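**Re: [workroom] Upper level: desk, chair and what stays on them**

On the shared desk, Abhishek Mishra wrote:

> The ticket for the upper level (3463) is still open. Before I close it I need three answers:
>
> 1. Do the books stay on the blue desk or go down to the Kushwaha shelf?
> 2. Is anything to be kept on the desk permanently?
> 3. Who clears the chair? Lempi says the towel rule was agreed in October, but I can't find it written anywhere.
>
> I'd also like a figure for the clearance to the railing, as Rüdiger asked for it twice.
>
> Abhishek

Abhishek,

In order.

1. Books. They stay for now. The Kushwaha shelf is 300 mm deep and already full at the left end. If they are stacked, the hardcover goes flat with nothing on top of it. Lalit wants them away from the front edge, where people rest their forearms, and I agree.

2. Permanent items. One, the black tray. It has raised sides, so small parts put in it don't roll. It has no fixed position on the desk and I don't propose to give it one. Please don't glue felt under it again — the last lot came off on the surface and took 15 minutes to remove with warm water and a plastic scraper.

3. Chair. The rule Lempi means was in the Foltudari minutes and was never copied over. Wording as agreed: "A towel may be hung over the backrest during a session. Whoever closes the room takes it down." I suggest we put that on the wiki unchanged.

Clearance. I make it 113 cm from the desk edge to the railing, measured at the narrowest point with the chair removed. With the chair in place it is tighter, and anyone passing behind has to push it in first. Rüdiger can have the sketch if he wants it.

Current state:

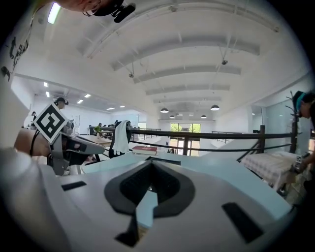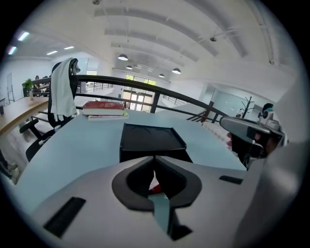 Two things remain open. The coat rack has been put down for a move to the Pellotby room, but the Pellotby people haven't confirmed that they have floor space for it. Until they do, leave it where it is. The checked cloth needs a wash at 40 degrees and should go back on the same surface afterwards, with the hem to the outside.

I have not looked at the ceiling light. Feva quoted for a replacement panel and I think the quote has lapsed. Lalit, could you check?

If there are no objections by the end of the month I'll update 3463 with the above and you can close it.

Saulius Ots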